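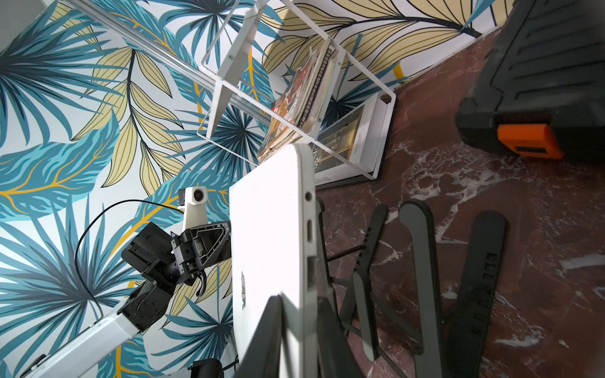
White laptop on edge beside the folding stand, wrist camera view

Minutes - arm software catch-up, Tue 24 December

I'm on minutes again, so apologies in advance for the rambling. We kept it short because half of us had trains to catch!

1. Perception

We started with glossy things, because the perception side of Timska has been having a rough month with them. The marble surface throws reflections and the detector likes to call its pale veins edges. We talked over masking the floor texture out completely, but I'm not keen - the next bench might be plain grey and then we've learned nothing. Agreed to keep the marble in and retrain with 26 more labelled clips from the wrist cameras.

The other gripe was laptops seen edge-on. From the front the model is quite happy, but side-on it sees a thin slab and guesses "book", and there are books and magazines right there to confuse it with. Fair enough, really. We'll add a separate label for standing laptops and see if Brosel picks it up without any planner changes.
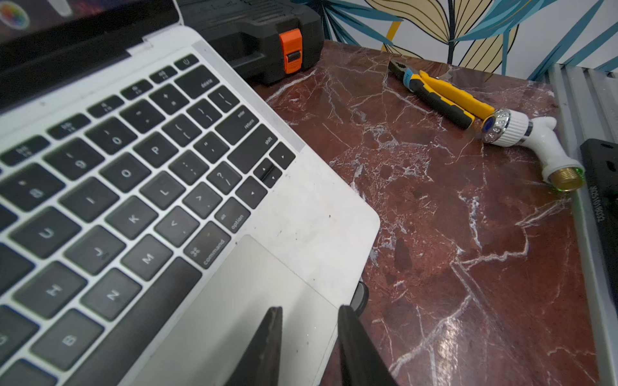

2. Planner and the keyboard zone

Longest item, as usual. At the moment Brosel treats an open laptop as one flat box, so it'll plan a fingertip path straight across the keys if that's shorter. I'd like the keyboard to be its own no-contact zone, with the palm rest and trackpad left as places where light contact is OK. Everyone was fine with that once we'd settled on who owns the config file (me, apparently).

We also had a good natter about clearance for the pliers and the other bits lying near the back wall. The plan is to inflate anything unlabelled by 2 centimetres and stop being clever about it. If that makes the planner too timid we'll look at it again.

3. Two arms, one laptop

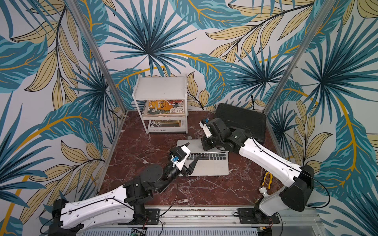 Reading time: 2 minutes

With both grippers over the same laptop, the scheduler has to decide who goes first, and right now it's whichever arm asks. We'll try Bikano's locking code so each arm reserves its bit of space before it moves. I did ask for a proper log of refused reservations - colour-coded if possible, my eyes aren't what they were.

Adams (the replay tool, for anyone new on the list) still drifts when you load the fixed camera and wrist cameras together. The timestamps look fine on their own, so the merge step is the suspect.

Actions
- Label the new clips, standing laptops included
- Keyboard zone into the Brosel config - me
- Locking branch running in simulation before it goes near the arms
- Bug report for the Adams merge step, with a short recording attached

Next catch-up in the new year, same room. Please add agenda items to the shared page beforehand!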